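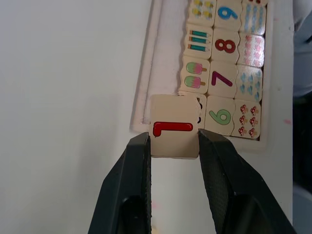
Peça do 1 na pinça, junto ao canto do tabuleiro.

Assunto: Re: [oficina-auto] Afinal já arrumam ou não?
De: Stamatia Xenos
Para: lista oficina-auto
Data: 26 de maio de 2024

Olá a todos, respondo à pressa entre duas coisas, desculpem a falta de ordem. Cito o Imad porque a pergunta dele se perdeu no meio da conversa dos orçamentos.

Imad Qudah escreveu:
> Pessoal, pergunta directa. Tenho a bancada de kits da Mudex, peças pequenas,
> bandeja com recortes, uma pessoa a encher bandejas o turno inteiro. O comercial
> da Akadell jura que um braço com pinça de dois dedos faz isto "já hoje". Em
> casa a minha filha arruma os puzzles dela em menos tempo do que eu levo a
> ler a proposta.
> Alguém viu uma máquina destas arrumar alguma coisa a sério, sem ser em
> vídeo acelerado? Não me interessa se dança. Interessa-me se põe a peça no
> sítio, direita, e vai buscar a seguinte.
> E já agora: se não serve para a bancada, serve para a cozinha? A minha mulher
> pergunta pela máquina da loiça.
> Imad

Resposta curta: pegar, sim. Encaixar, depende. Encher a bandeja um turno inteiro sem ninguém ao lado, eu não assinava.

Resposta comprida, por partes.

1. Pegar

O puzzle de contar é um bom substituto da tua bandeja, Imad. Peças de madeira claras, um algarismo numas, bonequinhos para contar noutras, bordos ondulados que só casam de uma maneira. Baixas, todas da mesma cor de fundo, em cima de uma mesa branca. Parece brinquedo e é, mas o problema é o teu: peça fina, folga pequena, orientação que conta.

Dois dedos pretos grossos agarram uma peça destas pelos lados sem drama. O que estraga a vida é a vizinhança. Com a peça sozinha no meio da mesa há espaço para descer um dedo de cada lado. Com duas quase encostadas já é preciso escolher por onde entrar, e uma pinça larga empurra a do lado quando vai à outra. Uma pessoa arrasta a peça com a ponta do dedo e nem pensa nisso. Programar esse arrastar deu-me mais trabalho do que tudo o resto, na altura da Vurkdale, e era só cartão.

O 3 e o 5 soltos na mesa são um caso destes, com a tira de mesa entre eles a ser bem estreita:
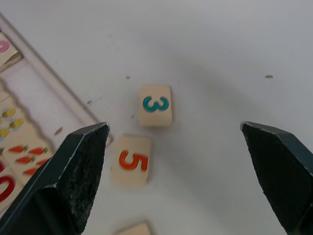
2. Encaixar

Aqui é que as propostas ficam vagas. Largar dentro de uma caixa qualquer um faz. Pôr num recorte com a forma certa é outro ofício. Se a peça entra rodada uns graus, o bordo ondulado monta em cima da do lado e fica empenada. A mão humana sente e abana um bocadinho. O braço sem sensor de força não sente nada, carrega. Com sensor sente, mas fica lento, e quem vende não mostra a parte lenta.

Outra coisa: os próprios dedos tapam o que a câmara do pulso precisa de ver. Justamente no fim do movimento, quando mais falta faz. Metade de uma peça atrás de um dedo, a outra metade atrás do outro. Quem vos disser que a câmara no pulso resolve tudo, perguntem o que ela vê no último centímetro. Uma segunda câmara fixa por cima ajuda muito mas depois há que calibrar as duas, e alguem dá um encontrão no suporte, e recomeça-se.

Também convém perguntar o que acontece com o tabuleiro a meio. Vazio é fácil. Cheio menos uma, como na tua bandeja ao fim do ciclo, é onde se vê se a coisa presta.
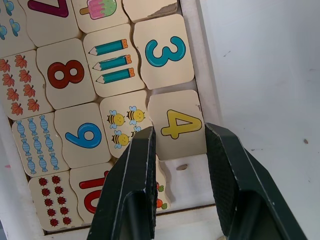 O 4 entre os dois dedos; logo abaixo, um recorte vazio com o furinho oval à vista.

3. Quanto custa não funcionar

A Rallis cobrou-nos 330 euros por deslocação, à parte do contrato. Fomos apontando as paragens: 89 num mês, quase todas coisa parva, peça rodada, peça em cima de peça, reflexo. Cada uma resolvida por alguém em 30 segundos. Só que esse alguém tem de lá estar, e então que poupança é essa? Em outubro desligámos e ninguém na linha chorou. Não digo que fosse má máquina, digo que era a tarefa errada para ela.

O que eu fazia no teu lugar:
– pedir à Akadell um ensaio com as TUAS peças, na tua bandeja, tiradas do saco ao calhas e não alinhadas por eles
– velocidade normal, uma hora seguida, tu a ver e eles de mãos nos bolsos
– pôr por escrito o que conta como peça bem posta (assente no fundo? ou "mais ou menos lá dentro"?)
– deixar peças encostadas umas às outras de propósito

Se recusarem o primeiro ponto, poupas o resto.

4. A cozinha

Não. Pelo menos eu não comprava. Um puzzle ao menos está parado numa mesa lisa com luz boa, as peças são rígidas e nenhuma se parte. Loiça molhada, talheres enfiados uns nos outros, um copo de pé alto ao lado de um tacho... diz à tua mulher que espere. Ou que te ponha a ti a fazê-lo, que já vens calibrado.

Quem tiver números de uma célula de kits a sério, mande por favor, mesmo que sejam maus. Sobretudo se forem maus. Imad, manda-me as medidas da bandeja e a folga dos recortes que eu vejo isso logo à noite se conseguir, tenho de sair agora.

Stamatia

PS – o anexo da proposta vinha sem a página 3, é mesmo assim ou foi a lista que a comeu?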